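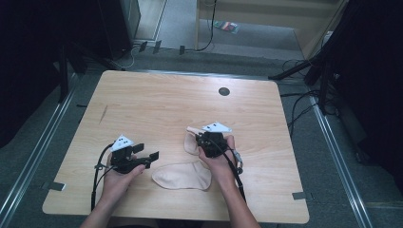 Market Reports > Country Guides

Usuga Country Guide: Doing Business in Morocco

Anyone who has tried to set up a supplier meeting in Casablanca from a desk in Leeds will know how much of the useful stuff never gets written down. Who do you ring first? Do you write in French or Arabic, and does a voice message count as a reply? (It very often does!) The Usuga guide goes straight at those questions, and we're really pleased with how this new edition has come together.

It runs to 200 pages in 12 chapters, starting with the choice between a branch and a local company and going right through to leases, hiring, customs papers and getting paid. The chapter on Tangier has been written afresh and is now much longer, with a good section on moving goods through the port and a plain account of how the free zones differ from the rest of the country. Readers of the last edition asked for more on farming and food, so there's a full chapter on that too – olives, citrus, argan, cold storage, the lot.

Our favourite part is still the interviews. There are 17 of them, with owners and managers in Casablanca, Agadir, Fes and Marrakech, and they talk very freely about what went wrong in their first year as well as what went right. One spent months looking for a warehouse and ended up next door to where he'd started. Another explains how she plans her orders and staff hours for Ramadan, and it's the clearest thing we've read on the subject.

The maps are by Bilwood and they're lovely, with roads, rail lines and ports all on one fold-out sheet at the back.

Format: paperback with fold-out map, or PDF
Language: English, with a French and Arabic word list
Edition: third
Published: Friday, June 16, 2023
Price: £91 paperback, PDF included
Updates: one free PDF supplement, due in January

Paperback orders are posted in a flat card mailer. If you need several copies for a team, send us a note before ordering and we'll put them in one parcel.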